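Spent most of June reading up on why paper cups almost never get recycled, after the bin sorting rules changed at my work. Writing down what I learned so I can stop repeating it at lunch.

A paper cup is mostly paper. The problem is the lining. Plain paper goes soft with a hot drink in it, so the inside gets a thin film of plastic, usually polyethylene, bonded on before the cup is cut and rolled.

An ordinary paper mill runs on water and a big mixer. The pulper breaks paper into fibers, and anything that doesn't break down gets screened off. Cup lining comes away slowly, so the mill either runs the batch longer or loses good fiber with the film.

That's why many mills won't take them. Some will, if the bales are clean and there are enough of them. Our hauler, Aguirre, sends sorted cups to one mill and everything else from that stream goes to landfill.

I asked Aguirre what happens when cups go in the mixed paper bin. They get pulled off the line if somebody spots them. If not, they ride along and count against the bale.

Leftover drink is the bigger issue for them. A half-full latte soaks the cardboard under it, and wet cardboard is worth less and can start to mold before it gets baled.

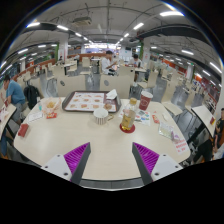

Lids are a separate question and most people toss the whole thing in one piece. A lid is usually a single plastic, polystyrene or polypropylene, with the number molded into it somewhere. Take a red paper cup with a white lid, like the one to the right of the tray — that's two materials going to two places, and at our office they have two different bins. The napkin goes in compost if your program takes food-soiled paper. Ours does. The one in the next town doesn't, so check.

Sleeves are the easy part. Plain corrugated, no lining, straight in with cardboard.

Compostable cups: the lining on these is often PLA, made from plant starch. It needs an industrial composter that runs hot for weeks. In a backyard pile it mostly sits there. In a landfill the same.

Plirton is the compost site near us and they stopped taking PLA cups two years ago. They said they couldn't tell them from the regular ones fast enough on the belt.

Our building switched coffee suppliers to Olus in the spring and the new cups say "recyclable" on the bottom. I wrote to ask where. The answer was "where facilities exist," so I'm back to calling the hauler.

What we did at work: a cup-only bin next to the sink, with a bucket for pouring out. Stacked cups take up far less room, so it gets emptied once a week now. It filled up every day before.

We also put in a shelf of mugs. The Hanico dishwasher takes 6 minutes a cycle and somebody still has to load it — that part is not solved.

If you want to do one thing, pour out the drink and take off the lid. Then call your hauler and ask about the cup.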